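The Case for the Labelled Cable

Reading time: 4 minutes

It is the considered view of this author that the computer cable is the most poorly managed object in the Canadian workplace. Chairs are inventoried. Keys are signed for. Cables are placed in a drawer, and the drawer is closed. When the Prurdale office of Massawe was cleared in October, the contents of its storage room included 242 cables, of which 101 could be matched to a piece of equipment still in service. The remainder had been kept through two relocations on the understanding that somebody might need them.

The position advanced in this essay is a modest one. Every cable that enters a shared workspace ought to be identified on arrival, assigned to a place, and returned to that place when its work is done. The practice requires a marker and a roll of tape. It also requires an organization to accept that small items deserve a rule.

Much of the confusion begins with the connector. A USB Type-A plug with a blue insert is generally of the 3.0 kind, and staff who know this will select the correct cable at a glance. Staff who do not know it will try several, and will often conclude that the equipment is at fault. Manufacturers mould a plain panel into the housing of many such plugs, and it is an excellent place for a small adhesive number.
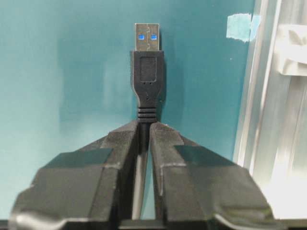 The Work Table

The second difficulty concerns the surface on which the work is carried out. A table used by several people in turn becomes a place of deposit. Items are set down for a moment and are still there at the end of the week, by which time their owner has become uncertain. Maite Miranda, who supervised the clearing at Prurdale, proposed that the table be treated as belonging to the task under way, and that anything unrelated to the task be removed before it begins. Her colleagues considered this severe. It was nevertheless adopted, and the author has since recommended it elsewhere.

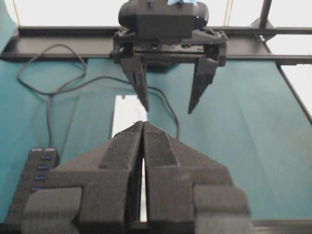
Two grippers at the work table, the upper one open.

The objection most frequently raised is one of cost. Arnar Ravn has argued that the hours spent labelling cables exceed the value of the cables, and on a narrow accounting he is correct. A replacement cable is inexpensive. The accounting omits the time of the person who is searching, the time of the person who is interrupted and asked, and the purchase of duplicates for items already held. Of the cables recovered from the storage room, 132 were duplicates of others in the same room.

Power distribution deserves separate treatment. A power strip left loose on the floor will be kicked, covered and forgotten. A strip mounted upon a fixed surface, with its cord led away in one direction, can be inspected by anyone who passes. 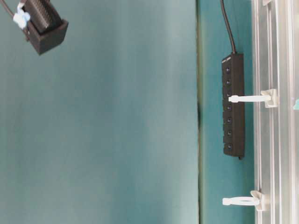

The same reasoning applies to extension cords, which ought to be regarded as temporary and dated when they are put into use. An extension cord that has been in place for a year is evidence that an outlet is required, and the request for the outlet should be submitted accordingly.

There remains the matter of cables that must cross a working surface. It is unreasonable to forbid them. It is reasonable to ask that they be led along one side, that they be no longer than the work demands, and that they be coiled at the close of the day.

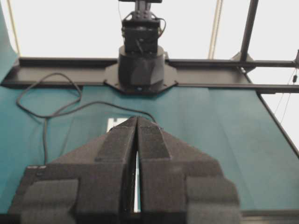

Abilio Zabala has suggested that a cloth in a single solid colour be laid on every shared table, so that a dark cable stands out against it. The author supports the suggestion with one reservation, namely that a cloth must be laundered, and that responsibility for laundering it must be assigned to a named position. Where this has been left to goodwill, the results have been discouraging.

Organizations that are prepared to begin should start with a single drawer. Its contents should be sorted by connector, labelled, and entered on a sheet fastened inside the drawer. Any cable that cannot be identified should be held for one month and then sent for electronics recycling.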